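Trudance launches Flokora tableware range for shared kitchens and workplace canteens

Drarkeneck, 2/25/23 - Trudance, the supplier of tableware to offices, colleges and small cafes, has launched Flokora, a new range of everyday plates and bowls made for places where many people eat from the same cupboard. The range is open for orders now through the Trudance website and the company's trade counter in Drarkeneck.

Flokora is made for Trudance by Michailidis, the pottery firm that already supplies its mugs and serving dishes. It replaces the company's older canteen line, which will stay on sale until stocks run out in August. Customers who have the older line can go on ordering single replacement pieces until then.

The new range has 20 pieces. It covers side plates, dinner plates, shallow bowls, deep bowls and a small number of serving dishes. All of them are sold singly as well as in boxes, so that an office that has broken one plate does not have to buy a full set to replace it. This was the most common request in the company's last customer survey, which drew 1002 replies from kitchen managers, office managers and cafe owners.

Customers also asked for plates that do not have to match. In many shared kitchens the cupboard fills up over the years with pieces from different sets, and the result can look untidy on a table. Flokora has been planned with this in mind. The glazes are meant to be mixed, and there is no fixed set that has to be kept together. 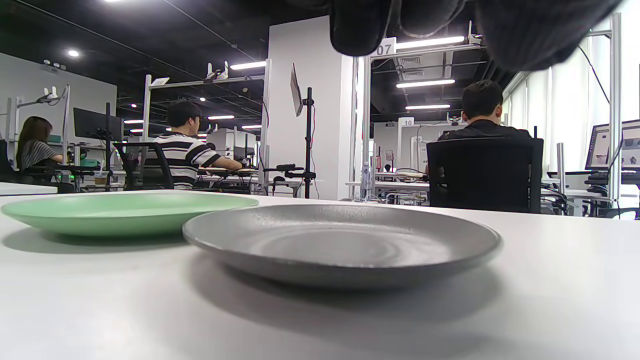

Colour was the part of the project that took the longest. Trudance and Michailidis tried 62 glaze samples over the course of the work before settling on the final list. The samples were looked at in ordinary working rooms, under the kind of lighting that most customers have, as a glaze that looks warm in a shop window can look flat under office lights. A pale mint green and a speckled grey, set next to each other on a plain white tabletop, show how the range is meant to be used: one quiet, even colour and one with more going on in the surface. The grey has a textured look close to stone, with faint rings in its shallow centre, and the green has a slightly raised rim. Either can be used alone, but the company expects most customers to order both.

The shapes have been kept simple. Dinner plates have a shallow dip in the middle, enough to hold a sauce or dressing without turning the plate into a bowl. Side plates are lighter and are meant for toast, cake and sandwiches. Both kinds stack, and the bowls nest inside one another to save shelf space. Every piece can go in the dishwasher and the microwave. Trudance does not advise using the plates in an oven or under a grill.

Each piece comes with a guarantee of 2 years against faults in the glaze. The guarantee does not cover chips or breakages from normal use, though replacement pieces will be kept in stock for as long as the range is made.

Trudance is also changing how it packs its orders. Flokora plates are sent out upright in card dividers - the older line was packed flat, with paper between the plates. The dividers fold down after use and can be put out with other card, or handed back at the trade counter when collecting another order.

Offices that would like to try the range before ordering can ask for a sample box, which holds one dinner plate, one side plate and one bowl. The customer chooses the glaze for each piece. The cost of the box is taken off the first full order. Cafes and colleges placing larger orders can visit the showroom next to the trade counter, where the full range is laid out on tables and can be picked up and handled. Visits need to be booked in advance.

About Trudance

Trudance supplies tableware, cutlery and kitchen storage to workplaces, colleges and cafes. It sells online and from its trade counter in Drarkeneck.

About Michailidis

Michailidis makes glazed plates, bowls, mugs and serving dishes for trade customers. Flokora is its first full range of tableware for Trudance.

Press contact

Requests for samples, price lists and product pictures should be sent to the Trudance press desk through the contact form on the company's website. Please put "Flokora" in the subject line.

Ends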